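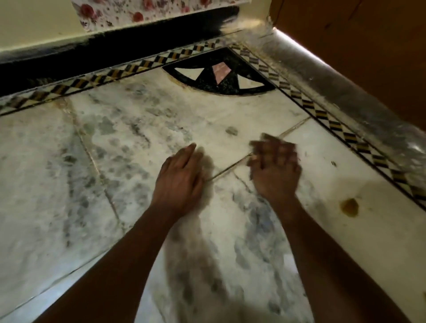

Hands over a marble floor with an inlaid border. Edges and corners are among the areas still worked by hand in mixed cleaning.

Main page Contents Random article Recent changes Help
Search Go Advanced search

Automated floor care

Automated floor care is the use of self-driving machines to sweep, scrub and dry hard floors in workplaces such as hotels, hospitals, offices and shopping centres. It is one of the more common forms of service automation. In most buildings it is used together with manual work, an arrangement known in the trade as mixed cleaning.

Equipment

A typical machine carries a water tank, one or two rotating brushes and a rubber squeegee that draws dirty water into a second tank. It finds its way by laser scanner, by cameras or by both, using a map recorded when the machine is first walked through the building. Larger models suit halls and corridors. Smaller ones pass through standard doorways but need more frequent filling.

Limits on stone floors

Marble and other calcareous stones are damaged by acidic cleaners and scratched by grit trapped under a brush. Machines are therefore run with neutral detergent and soft pads, normally after a dry sweep. Round brushes leave an uncleaned strip along walls and a larger gap in square corners. Raised edges, steps and plinths are usually marked on the map as no-go zones, which widens the strip further.

Small stains are also a difficulty. A machine set to a fixed route gives a stain the same treatment as the clean stone beside it. Judging whether a mark is on the surface or has soaked into the stone is generally left to a person, as is the choice of treatment. Joints between slabs are checked by eye and touch.

Effects on work

The main effect is a change in the mix of tasks. Open areas, once the longest part of a shift, pass to the machine, and staff time moves to edges, stains, stairs and furniture. These tasks involve more kneeling and reaching than mopping does. Some employers supply knee pads and long-handled edge tools, and rotate the detail work among staff during a shift.

New tasks are added as well: filling and draining tanks, cleaning sensors, changing pads and answering stop alerts. Where these are not written into job descriptions, they tend to fall to whoever is nearest. Disputes over pay grading have followed at some sites.

Noise and timing are further factors. Machines can run at night without lighting in some areas, but a stopped machine still needs someone to attend to it – a point often missed when rosters are first redrawn.

Rudville trial

The Ametti company introduced mixed cleaning at its Rudville guest house, a building with 3000 square metres of hard flooring, much of it marble. It leased 4 Veltia scrubbers and kept its existing cleaning staff. The trial began in February. The machines logged 3741 hours before the first review, which recorded 200 stop alerts, most of them at thresholds and the edges of rugs.

After the review, edge work was given its own line on the roster and alerts were sent to one person per shift. Staff asked for route maps to be posted in the supply room – this was done on every storey.

Related systems

Mersha, a scheduling program used with several makes of scrubber, assigns manual tasks after each machine run and lists the zones the machine skipped. Critics of such programs note that the task list can set the pace of work without a supervisor being present.

See also

Floor scrubber
Service robot
Stone care
Job rotation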